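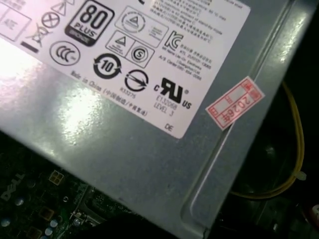 Power supply in a Dell, label side up, before it comes out. Bench 2, Pistville.

From: Poonam Jaiswal
To: refurb-benches list
Subject: Re: [refurb-benches] Has anyone put an arm on teardown yet?

Hi all,

Yes! We have, and I've been meaning to write it up for months, so thanks to the Quintana people for the push. Quoting the bits I'm answering and leaving the rest at the bottom.

> Has anyone on the list put a robot arm on desktop teardown, and if
> so what do your bench staff do all day now?

We're the Pistville workshop, for those who don't know us. We take in office desktops, mostly off lease, test them, wipe them, and either send them out again or strip them for parts. There are 12 of us on the floor counting the van. The arm went in last January on bench 2. It's called the Ekska on the paperwork and "the Ekska" by everybody here too, we never got round to a nickname. Buvby is the software that sits over it and keeps the parts record.

What it does, on a good shift: side panel off (if the latch is the sort it knows), look inside, read whatever labels it can find, match them to a parts entry, undo the screws it's been taught, and lift out the drive cage and the optical drive. It will loosen a power supply but it doesn't take it out. A person does that. I'll come back to why.

What it doesn't do: cables. Anything with a cable on it is ours. If you've ever had your hand in one of these cases you'll know that a loop of yellow wire with a cable tie round it can go anywhere it likes, and every previous repairer has routed it a bit differently. The Ekska is very patient about a screw and completely lost about a wire. We tried for a while to teach it to push a loop aside and gave up cheerfully. It's a two-second job for a hand.

> We're told label reading is the easy win. True?

It's the big win. I wouldn't say easy.

Have a look at the photo up top. On that one label you've got 80 PLUS Bronze, CCC, KC with a block of Korean text under it, the ring of arrows with the 10 in it, a crossed-out bin, "Made in China", the backwards-UR mark with E132068 LEVEL 3 under it, R33275 off to one side, and a Lite-On Electronics (Guangzhou) line in type so small I need the magnifier. Now try finding the model number. On that face I can't see one I'd trust, and what you do get is mostly certification marks. The E number is a UL file number, so it covers a whole family of units and doesn't tell you which one you're holding. In the first weeks Buvby was happily filing power supplies by that number, and we had a lovely shelf of "identical" units with different wattages on it. My fault as much as anyone's, I'd ticked the box that said accept longest code.

Then there's glare. Bare metal and a glossy white sticker are a miserable pair. See how the left side of that label goes pale? A person tips their head and reads it. The arm has to be told that moving a little and looking again is allowed, and how many times. We've set it to try 6 views and then flag the machine for a human. The flag is just an amber light on the bench and a line on the screen, and I think it's the best thing in the whole set-up. It doesn't guess. It asks!

What helped most, in order of how little it cost us:

Turning off the overhead strip directly above bench 2 and putting a plain diffuser over the other one. Baking paper, for the trial. It's still up.

Telling Buvby to treat certification numbers as "seen" and never as "part number". There's a list for this in the settings, under Fields. You have to fill it in yourself. I can send ours.

Letting it ignore small stickers off the main label unless asked. We get a lot of little red and white ones with a year on them, some printed, some that previous workshops have added, and it used to pick up the year and put it down as date of manufacture. We don't know what half of them mean, so it has no business knowing either.

> Our bench people are worried, and fair enough. What changed for
> yours?

This is the part I really want to talk about.

Before the arm, a new starter on teardown spent most of the shift on the same handful of screws, copying codes off labels into a spreadsheet with sore eyes and a sore neck. I did it for years. I was quick and I was proud of being quick, and my wrist still tells me about it in winter. We now put over 2000 desktops a year through that bench, and the copying is gone. Gone! I can't tell you how pleased I was the first afternoon I noticed I hadn't squinted at anything since lunch.

Nobody lost hours. I know people always say that, so here's how it went for us: the boss put it in writing before the crate was opened, which I'd ask for at your place too, and ask early. The hours moved over to testing and board work. We used to scrap boards with a single bad capacitor because there was never time to look at them. Now there's a regular repair slot, with somebody on the iron every shift, and the ones who wanted to learn soldering have been learning it. Two of us have turned out to be very good at it, and I'm not one of them, but I'm having a great time.

It isn't all roses. Some things that did get worse:

The bench has a rhythm now and it's the machine's. When it flags, you go. If you're halfway through a joint on the other side of the room, that grates. We fixed some of it by letting flags queue up, so whoever's on flags clears a batch at a time. It's slower on paper and everybody's happier.

One of our older hands missed the screws. I mean it, he liked them. Quiet job, radio on, hands busy. He asked to keep one bench fully manual and he has it, and it takes all the odd machines the Ekska can't open, so that's turned into the most interesting bench in the building.

And the pace stats. Buvby records how long each flag takes to clear and who cleared it. We asked for the names to be dropped and they were, after a bit of back and forth. Look for that setting on day one. It's much easier to talk about before there are any numbers to look at.

> Why leave the power supply to a person?

Right, I promised. Partly weight and shape: it's a heavy box sitting over the board, and on a lot of these desktops there's a connector tucked right under the overhanging edge. Lift at a slight angle and you'll clip it. A hand feels that and stops. Ours has a force limit, but by the time it noticed, we'd bent pins on a couple of good boards. The other part is safety. Our rule is that a supply gets unplugged, left to stand, and then handled by someone who has done the electrical induction, closed casing only, nobody opens one up. We had that rule long before the arm and none of us saw a reason to loosen it. So the Ekska backs the screws off, parks itself, the light goes green, and one of us reaches in, unplugs the leads and lifts the unit out.

It takes me 40 seconds, if the leads behave. I rather enjoy it, it's like being handed the nice bit of the job.

> Would you do it again?

In a heartbeat, but I'd do the lighting first and I'd have two bench people in the room for every meeting with the installers. Ours were good listeners once we got hold of them. The drawings had the parts bins on the arm's left, where it suited the arm, and every one of us would have been reaching across the body all day. It took one person standing there and miming it to get that changed.

If anyone wants to come and see it, we're easy to find and the kettle's on from 7 a.m. Bring a machine you hate. We've been collecting awkward cases and the manual bench would love some new ones.

I'll put the Fields list and our flag settings in the files area tonight, once I've taken out the bits with our customer names in.

Cheers,
Poonam
Poonam Jaiswal
Benches 1 and 2, Pistville

----- Earlier message -----
From: Quintana workshop
Subject: [refurb-benches] Has anyone put an arm on teardown yet?

> Hello list,
>
> Long-time reader, rare poster. Has anyone on the list put a robot
> arm on desktop teardown, and if so what do your bench staff do all
> day now? We've had a quote and a very shiny demo and I'd like to
> hear from somebody who has to work beside one.
>
> We're told label reading is the easy win. True? Our records are
> typed in by hand and it's the job everyone dodges.
>
> Our bench people are worried, and fair enough. What changed for
> yours?
>
> Also, the demo stopped short of the power supply and the rep was a
> bit vague when I asked. Why leave the power supply to a person? If
> you've got one and it does the same, I'd like to know whose
> decision that was.
>
> Would you do it again?
>
> Ta,
> the Quintana lot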